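Comparing Two Grippers for Sorting Snack Packets by Barcode

Final project report
Hinata Aoki, Gilles Baudry, Banafsheh Naseri
Advisor: Josiane Charpentier
September 18, 2018

Background

Our task was to take packaged snacks off a table one at a time, hold each one up to a scanner, and drop it in a basket. The project was a follow-up to one that Hervé Leblanc finished in April, which used cardboard boxes only. Boxes are easy. They keep their shape, they have flat sides, and the barcode is always where you expect it. Snack packets bend, slide over each other, and reflect light in ways that confuse a camera.

We wanted to find out how much of the difficulty came from the gripper and how much came from the software that picks the grasp point. To test this we kept the controller the same, which we call Brulero after the lab computer it runs on, and changed only the fingers. The first set was the stock pair that came with the arm, short and wide with rubber pads. The second set was a long, tapering pair that Gilles drew and printed. We called the long set Masson in our notes and the name stuck.

Setup

The work surface is a wooden table. The scanner stands near the far edge in the center, and the basket is on the left. The black arm does the picking and is mounted on a rail at the near side of the table. The white arm was not used in the runs reported in this document and was kept low in the near left corner.

Two cameras were used. The wrist camera moves with the gripper and gives a close view of whatever is about to be picked up. The fixed camera covers the table and was used to choose which packet to go for first. We calibrated both at the start of every session, which took 17 minutes on a good day and longer if someone had bumped the table.

Each run began with the gripper open over bare table and the items piled left of center. We mixed small packets with larger empty wrappers on purpose. A real pile would have trash in it, and we wanted to see whether the arm would grab a wrapper by mistake or drag one along under a packet.
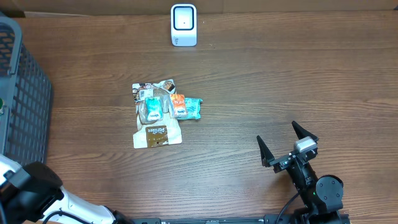
A run ended when all of the packets were in the basket, or when the arm failed on the same item three times in a row. Between runs one of us put the pile back by hand. We tried to make the piles similar but they were never identical, and this is a weakness in our results that we come back to below.

What we measured

For each attempt we wrote down whether the fingers closed on the intended packet, whether it was still held when it reached the scanner, and whether the code was read. We made 547 attempts in total over both sets of fingers. Of these, 177 ended in a failure of one kind or another.

Most failures with the stock fingers happened at the first step. The wide pads pushed the packet along the table before they closed on it, and if it was resting against another packet they often picked up both. When they did get hold of one packet, they kept it. Drops on the way to the scanner were rare.

The Masson fingers did much better at the first step. The narrow tips could get in between two packets that were touching. Their problem was holding on. With only a small contact area the packet could turn in the grip, and by the time it reached the scanner the code was facing the wrong way. We added a strip of tape to the inside of each finger halfway through the project, and this helped with the turning, but the tape peeled and had to be replaced often.

Clear wrapping was hard for both. The wrist camera saw bright folds where the light hit it and the software sometimes treated a fold as the edge of a packet. Changing fingers made no difference to this. Banafsheh moved the lamp farther back and lowered the exposure, and the false edges became less common, although they did not go away.

Problems with the controller

We lost several sessions to a timing fault. Brulero would send the close command before the arm had stopped moving, so the fingers closed early. We first blamed the new fingers, because they are heavier than the stock ones and the arm takes longer to settle. Going back to the stock fingers showed the same fault, only smaller. Adding a wait of 1,000 milliseconds before closing fixed it. This makes every pick slower than it needs to be, and a proper fix would read the joint speeds and close once they reach zero. We did not have time to write that. All attempts made before the wait was added were thrown out and are not in the totals.

Discussion

For a pile like ours we would choose the long fingers, with a better surface on the inside. Josiane suggested casting a thin silicone layer onto them, and Gilles has ordered material from Distitz to try it. For single packets spread out on the table, the stock fingers are good enough and need less care.

The piles should be set up from a drawn plan or a printed mat next time, so that both sets of fingers face the same layout. We would also like to use the second arm to hold the wrappers down during a pick. Hervé has offered his motion code for this, but it was written for the older rail and the offsets would have to be measured again.

Files

The finger drawings, the session logs, and the calibration script are in the project folder on the Duscombe server. The logs from before the timing fix are in a separate folder marked "old" and should not be combined with the others.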